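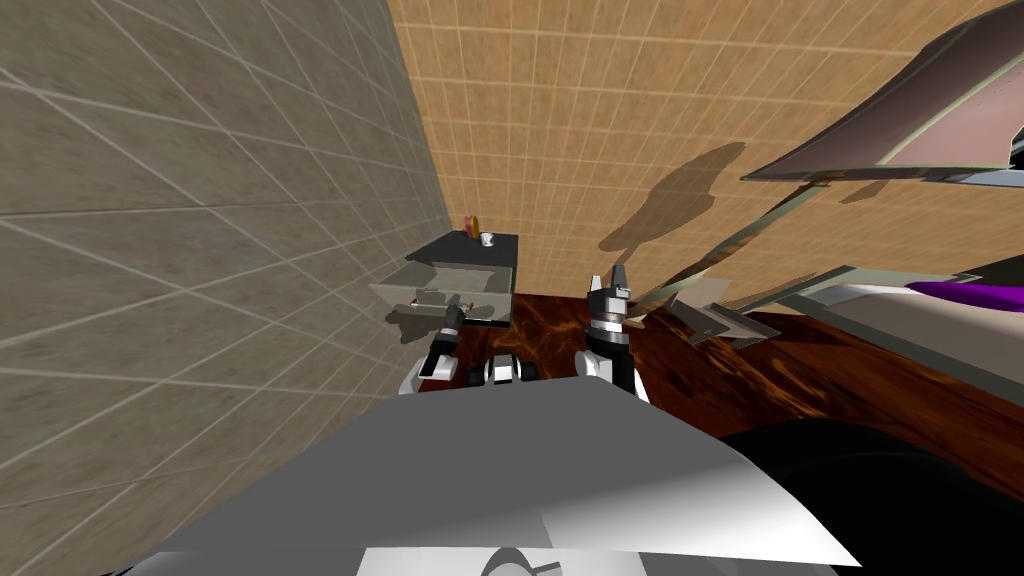 Drawer task, notebook entry, June

Team: Aseria group, kitchen unit. Writing this up for Kazuhiro Sakai and whoever has the simulator next.

Goal for this session was the drawer on the small cabinet with the dark top. Left gripper goes to the handle, pulls the drawer out. Right arm stays up and open, out of the way, until it is needed for the second half of the task (pick up the cup from the cabinet top and put it in the drawer). The second half is not being scored yet. We only need the pull for the class check.

Settings

Same scene file as last time, no changes to the room. I turned randomization off for the cabinet position and left it on for the lights. Step limit per episode is 438, which came from the Leite baseline and I have not touched it. Ran 20 episodes with the scripted policy before trying anything learned.

Results, scripted policy

The pull worked in 8 of the 20. Most of the misses were the same problem: the left gripper arrives a little high, closes on nothing, and then the arm backs up as if it had the handle. The script doesn't check for contact, so it carries on to the end and reports done. I had to replay the episodes one at a time to find out which were real.

Two others were different. The fingers did get onto the handle but the wrist was rolled too far over and they slid off partway through the pull. The drawer was left open a few centimeters. I counted both as fails. Kazuhiro may want to argue for partial credit, but the class rubric says fully open.

The handle is a thin bar and it is set low on the drawer face. The approach point in our script was copied from the Drustodora cabinet, where the handle is in the middle. That explains the height error. I should have caught it before running the whole batch.

Changes made

Moved the approach point down to the handle and slowed the last part of the reach. Added a contact check before the pull starts. If there is no contact the arm opens, backs off and tries again, up to 2 times, then quits and logs a fail. The log line now has the reason in it so we don't need to watch replays.

Wrist angle: left it as it was for now. One change at a time, or we won't know what fixed it.

Also lowered the speed cap on the left arm only. The right arm has nothing to do during the pull and I want it to hold still. It drifts a bit when the left arm moves fast — I think the torso is twisting slightly and taking it along. Not a problem for this task but it will be when we go for the cup.

Things I noticed

Rendering is slow when the glass panels on the right side are in view. Episode time went up to over double what we had in the empty room. Try hiding them for training runs and putting them back for the final check. Ask Cuvau people if there is a cheap glass setting, they use the same renderer.

The cup is small and sits right beside the little yellow and orange item. The right gripper will have to come in from the cup side or it will knock the other one over. Leave this for after the check, but think about it when choosing the approach.

To do

Rerun the full batch with the new approach point, same seeds.
Compare fail reasons against the replays for a few episodes, to be sure the contact check is telling the truth.
Then the wrist angle.
Kazuhiro: please send the rubric page with the scoring for a drawer that opens and then closes again on its own. I can't find my copy.

Batch started at 4:40, left it running on the lab machine. Please don't restart that one tonight.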